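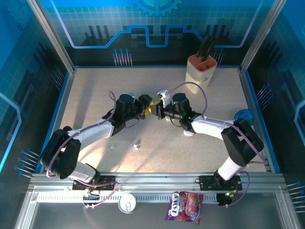
Both arms over the speckled tabletop, the left one holding the yellow piece.

July, 5:40 a.m.

Barometer steady overnight. Windows open on the north side since 10 p.m., which brought the bedroom down to something tolerable but let in the smell from the drainage works on the Hukcombe road.

Continued with the cistern. The level gauge has been reading high for most of the month and I had put it down to the float sticking. Took the float out last night and checked it on the bench. It moves freely, the arm is straight and the pivot pin shows very little wear. The fault is in the scale. Whoever mounted it set the zero mark at the bottom of the outlet pipe and then measured upward along the wall, and the wall is not vertical. It leans out toward the top. Every mark above the middle is therefore wrong, and the error grows with the depth.

Recalculated the volume from the drawings and then from my own measurements with the rod. The drawings give 3,000 gallons. I do not trust the drawings. They show the old inlet on the east wall, where there has never been an inlet as far as I can tell from the masonry. I will go on using 3,000 as the nominal figure until I have drained the tank and can measure the floor, which slopes toward the sump by an amount I can only guess at from above.

Consumption since the first of the month, by meter: 119 gallons a day. That is higher than June. The garden accounts for most of it. The beans are on the drip line and take very little. The squash is still watered by hand from the standpipe, and I lose a good deal of that to the path. I have enough half-inch tubing to extend the drip line to the squash but not enough emitters. Ordered more from Karkness. Their last shipment took 14 days and came with the wrong barbs, so I have written the barb size on the order twice, once in the item line and once in the notes.

Rain gauge empty again.

10:15 a.m.

Polyxeni Dimitriou telephoned about the shared pipe. Her pressure drops in the evening at the same time as mine. I had assumed she was the cause of my drop and she had assumed the reverse. We compared times and both drops begin a little after seven, on evenings when neither of us was drawing. So the draw is either upstream of the junction or there is a leak that opens under some condition we have not identified. I proposed closing both house valves this evening and reading the junction meter at intervals. She agreed and asked that I bring the good flashlight.

She also has opinions on the squash. She considers it planted too close together. The seed packet gives a spacing and I followed it.

Wrote up the pump log while on the subject. The Baltitz pump is now on its second set of seals. The first set failed at the shaft side with a clean groove worn around the lip, which suggests grit. The strainer basket had sand in the bottom when I opened it. Cleaned it and refitted it with a new gasket cut from sheet. The old gasket had been coated with some kind of grease that had hardened to a varnish and had to be scraped off with a putty knife. This took most of an hour. Pump primed on the second attempt and ran without the knocking it had before - I did not change anything that should affect the knocking, so I expect it back.

9:50 p.m.

Valves closed at 6:45. Meter read at the junction every quarter hour until nine. No movement at the first reading. At the second the small dial was turning, slowly and evenly, and it went on turning until just before 8:30, when it stopped within a few minutes. An even flow that starts and stops in that manner is a timer or a float valve. A leak would not close itself.

The only other connection I know of on our side is the trough in the Kütt field, and that was supposed to have been capped before I came here. Walked up with the flashlight afterward. The trough is full. The cap is lying in the grass beside it with the threads clean and a length of blue poly pipe has been pushed onto the stub with 2 hose clamps, both fairly new. Followed the pipe as far as the hedge and lost it in the nettles.

Left everything as found. Polyxeni knows the man who rents the grazing and will speak to him. I have asked her to find out the diameter of the pipe beyond the hedge, and what the timer is set to if there is one.

Reopened both valves at 9:20. Air in the kitchen tap for a short while, then clear. Cistern gauge reads high, as before. To do: new scale board, marked from the rod and not from the wall. Nettle stings on left wrist.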